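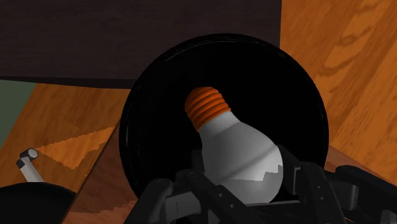 Why does a simulated robot need safety rules if it can't hurt anyone?

The rules are there for the day the same program runs on a real arm. Whatever speed, grip force and stopping behavior we allow in simulation gets carried over, and by then it is hard to take back.

Our group worked on a set of good practice rules for simulated handling tasks, using the light bulb task in our course simulator. The project is called Wosis. The task has a two-finger grip on a bulb, with the screw base pointing away from the palm. We picked it because a bulb is a fragile part and because people already have a feeling for how hard you can squeeze one.

Background

Standards for industrial robots are mostly written for the finished cell: guards, emergency stops, speed limits near people. They say less about what a student should write down while still working in software. Our course handbook had half a page on it. The lab at Latwood, where the second half of the course takes place, has its own checklist, but it starts when you walk in the door. We wanted something that covers the weeks before.

What we did

We read the Latwood checklist and marked every item that could be checked in simulation. Then we went through our own earlier runs and looked for places where we had broken one of those items without noticing. There were plenty. The most common was grip force left at the default. The simulated bulb does not break, so a script can squeeze far too hard and still be scored as a success.

The second most common was the missing stop. Several of our scripts had no way to halt in the middle of a motion except closing the window. Closing the window does not exist on a real arm.

The rules

1. Write the force limit in the script, with the unit. Do not rely on the default.

2. Every motion must have a stop command, and the stop is tested before the task is.

3. A run counts as a success only if the part stayed under its force limit the whole time. Arriving at the target is not enough.

4. Log failed runs the same way as good ones. Do not delete them.

5. Rendering faults are noted but not fixed by hand. Jagged edges in the shading are cosmetic. Parts passing through each other are a contact problem and the run is thrown out.

6. No script goes to the real arm until 2 people have read it, and neither of them can be the one who wrote it.

Rule 6 caused the most argument. With a small group it slows everything down, and twice we had to ask the Escobar group to read for us. We kept the rule. They found a wrong unit in our force limit on the first read.

Trial

We ran 30 attempts with the rules in force, using the simulator's Radari scene pack. In 2 of them the force limit was crossed and the run stopped by itself. Under our old scoring both would have counted as good. The rest stayed under the limit, although not all of them reached the target – lining up the screw base is still the weak part of our script, and the rules do nothing for that.

Problems

The force limit itself is a guess. We took a low value and kept it, but we have no measurement from a real bulb to back it up. The rules also assume one arm and one part. A person in the workspace would need a separate section, and we did not feel qualified to write it.

Rule 4 fills the disk faster than we planned for. We now compress the logs every Sunday, and the course server has room until the end of March. After that the next group will have to ask for more space or agree on how long failed runs are kept.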